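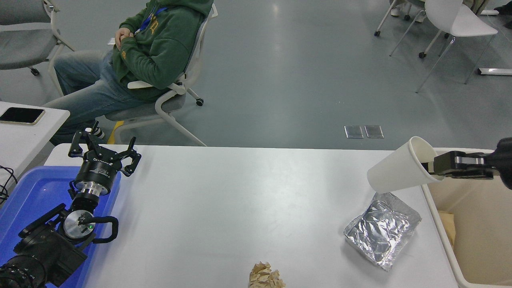

Bonby Seed Tray Set: review

I bought the six-tray set in August for fall lettuce and kale. The trays are stiff enough to carry full of wet compost, and the drain holes are a good size. I sowed 47 kale seeds and most came up within a week.

The lids are the weak point - they lift in any breeze, so I set a stone on each one. The labels fade fast too. Use a pencil.

Fair price, and I would buy the trays again without the lids.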